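4.2 Recipe titles and the promise of ease

Baking is full of small promises, and most of them are made before the oven is on. A title tells the reader that the cookies are foolproof, that the loaf needs no kneading, that the whole thing can be managed with one bowl and very little talent. We wanted to know how well these promises survive contact with the method text underneath them.

The corpus holds 1272 home baking recipes drawn from three sites, Clultska, Pernero and Skalico. A recipe entered the set if its title or first paragraph made a claim of ease, speed or economy. Savory pies were left out after a long argument over whether a quiche is baking. The argument is not reproduced in this paper.

Each recipe was read twice. On the first pass the annotator saw only the title and introduction and wrote down what a reasonable person would expect: how many ingredients, how much time, how many things to wash. On the second pass the annotator read the ingredient list and the method and wrote down what was there. The gap between the two sheets is what we call the surcharge.

The surcharge on ingredients was the easiest to score and the most contentious. Water, salt and "oil for the pan" are widely held by recipe writers not to exist. We followed the sites' own custom and let these three go free. Vanilla extract we did not let go, although several authors plainly thought of it as a kind of weather. Frosting was charged in full whenever the introduction praised it, even when the ingredient list called it optional.

Time was harder. A title offering brownies in 40 minutes may be counting from the moment the butter is already soft, a state that butter in most kitchens reaches only by appointment. Chilling and cooling were often placed in a separate paragraph, well below the advertised total, and in the Pernero recipes this hidden waiting could come to as much as 90 minutes. We added it back.

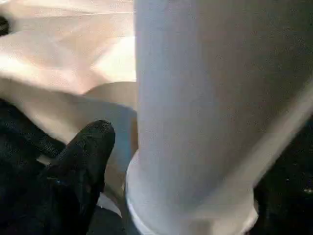 Figure 3

Dishes were scored with the Cho scale, which gives one point for each bowl, pan or tool that must be washed before anyone can eat. The scale does not ask how unpleasant the item is to wash, and so it treats a teaspoon and a food processor as equals. Anyone who has dried the blade of a food processor will have views on this. We kept the scale because the earlier work used it and because our own weighted version could not be made to agree with itself from one week to the next.

One-bowl recipes deserve a note. The one bowl was usually real, but it tended to be attended by a second, smaller bowl for the eggs, a saucepan for the butter and a plate for whatever had been in the sieve. Authors seemed to regard these as guests of the first bowl. We scored them as bowls, a saucepan and a plate, and the effect of this decision on the Skalico recipes is taken up in Section 4.3.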